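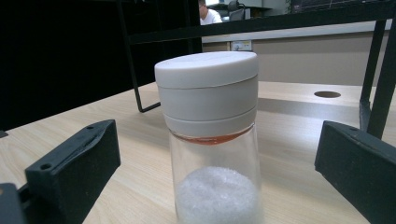
The little jar with the white lid, on the table.

Posted in May by the Storley kitchen blogger

I've been meaning to write about my grandmother's pepper habit for ages, and a weekend of cleaning out the spice cupboard finally got me going. She put pepper on everything (cantaloupe, buttered toast, even vanilla ice cream when she thought we weren't looking!) and she bought it whole from a shop on Gallel Street that smelled so strong you'd sneeze on the sidewalk.

I grew up thinking pepper was gray dust, because that's what we had at home, and then I'd go stay with her for a week and everything tasted louder. It took me years to put two and two together. When I moved into my first apartment I bought a giant bag of peppercorns, far more than one person could ever use, and I was still working through it 2 apartments later. By then it tasted like pencil shavings, so please learn from me and buy small.

These days I warm a spoonful in a dry pan over low heat, just until I can smell it from the doorway, then let it cool completely before I crush it. Coarse for eggs and tomatoes, finer for soup. My very favorite thing is still her cucumber salad, with sour cream, a splash of vinegar, a pinch of sugar and what looks like a ridiculous amount of pepper. Let it sit in the fridge for an hour if you can stand to wait. I usually can't, and I end up eating it out of the bowl by the sink with the big spoon.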